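Plumgate open day, storage and packing rooms — quick notes

Typing this up the same night before it all goes fuzzy. February 29, 2020, leap day, which somebody had decided was a good theme for the cookies.

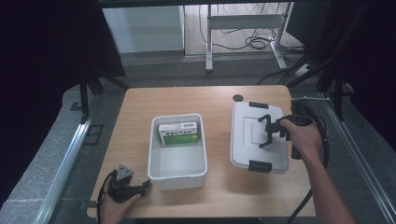

White storage box with the lid off, black latches on the lid, one small package inside.

Got there late. Parking behind the Lernberg building is a mess, two rows and one of them was blocked by a delivery van. Signed in, got a sticker that fell off before the stairs. Missed the welcome talk completely. A woman at the desk said I hadn't missed much, so fine.

Ground floor first. Ikero had the long room by the entrance, mostly shelving and drawer inserts. Nice stuff, felt expensive. No prices out, you had to ask, and I didn't. They had a wall of hooks that people kept knocking into. Also a stack of catalogs that was gone by lunch, should have grabbed one on the way in.

Then upstairs to the packing room, the part I came for. Gray carpet, pale wood tables with rounded corners. I spent most of my time on the boxes. White plastic, rectangular, thick rim, the kind you'd put under a bed or on a closet shelf. Lid comes away completely and has a raised panel in the middle. I like a latch lid. My ones at home have the snap-on kind and every corner pops up when you press the oposite one.

The package in the box was white and green cardboard, pretty small, so lots of space left over. Got me thinking about how I pack. I always buy the box too big and then throw things in until I can't find any of them. Wrote in my notebook: SMALLER BOXES, underlined. We'll see.

Asked about stacking. Answer was yes with the lid on, no more than 4 high if they're full. Asked about the clear version too, since I want to see what's in there without labeling. There is one coming, December maybe. Didn't write down which sizes.

Labels: big argument at the next table over whether the label goes on the lid or the end. End, obviously. If it's on the lid and you stack them you can't read it. A man in a green sweater did not agree and was still not agreeing when I left.

Lunch was soup in the hall downstairs. Tomato or lentil. Had the lentil, needed salt. Cookies were OK, frog shaped, the icing came off on my coat.

Afternoon, Ebihara talk on moving a stockroom from one floor to another. 1000 boxes, all numbered by hand, and they lost track of 5. Best part of the day for me — slides were too small to read from the back but the speaker was funny and kept going off topic. Main thing I took from it was to pack by shelf and not by type, so it goes back up in the order it came down. Going to try that with the garage. Handout is supposed to go out by email, nothing yet.

Skipped the tour of the loading dock, too cold and the line went out the door. Heard it was good. Bus people had to leave at four anyway so it was probaby rushed.

Would I go again, yes. Go early, eat before you go, bring a bag for the flyers. Tape measure too. I kept wanting one for the boxes and had to use my hand, so now I have a page that says "2 hands and a thumb" and no idea which side that was.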